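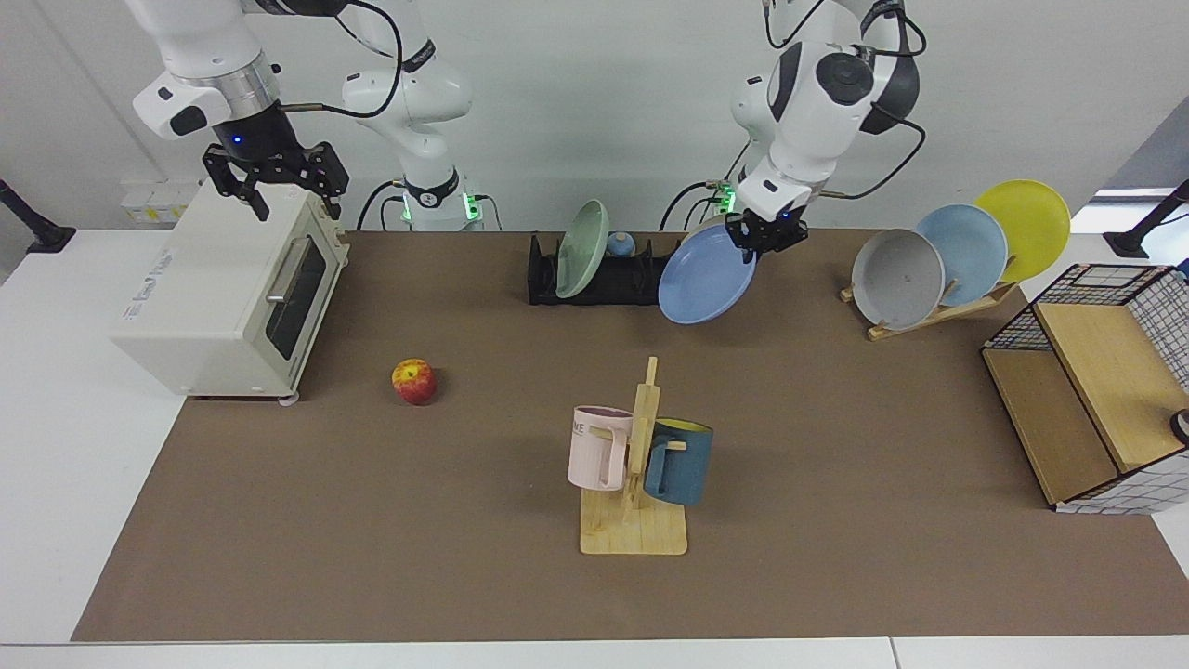 *Cream toaster oven at the left, black rack at the back, slatted wooden rack off to the right.*

I bought the Hellero toaster oven in May, against my better judgement. I've owned small ovens before and they've all ended up in the garage. The pitch for this one was that it would do the work of a full-size oven for two people and look nice doing it. I'll give it the second part. It's a cream-white box with rounded edges, a dark glass door and a silver handle across the top, and visitors do comment on it. Visitors don't have to clean it.

**Heat.** Uneven. Toast comes out darker at the back and I turn the tray halfway through anything that matters. The booklet says preheating takes eight minutes. Mine takes 11, and I've timed it often enough to be annoyed. Once it's there it holds well, and a tray of roast vegetables is as good as anything from the big oven.

**Door.** The handle is the best part, with enough room behind it for a folded tea towel. The dark glass hides splatter, which I suspect is the idea. It also hides your dinner. I open the door to check on things far more than I'd like, and every time I do, the heat drops.

**Feet.** Small, but they lift the base enough to get a cloth under. Crumbs still find their way there. I keep a big brown mat over most of the table and would recommend one to anybody with a white benchtop, whatever oven they buy.

**Price.** I paid $161 and thought it was steep. The Clesteo I had before cost a good deal less and browned more evenly, though the door spring gave up after 2 winters.

A word on the racks, as I replaced those at the same time. The black one is from Akovari and I have no real complaints. It's low, the slots are wide enough for my everyday plates, and a small bowl will sit in it if you're not fussy about the angle. Plates do lean a bit. The wooden one is a Halvorsen, light-coloured slats, and it holds plates on edge in a row. Lovely to look at, but I wouldn't put anything dripping in it. Mine went grey at the joints on the last one I owned, and the new one gets dry plates only.

Would I buy the oven again? At full price, no. On sale, maybe, if you cook for one or two and don't mind standing guard over your toast. I haven't moved it to the garage yet - that's more than I can say for the others.

Three stars for the oven, four for the black rack, three for the wooden one.

*Updated Jan 24, 2025: the timer dial has started to stick just before zero. Stars unchanged for now.*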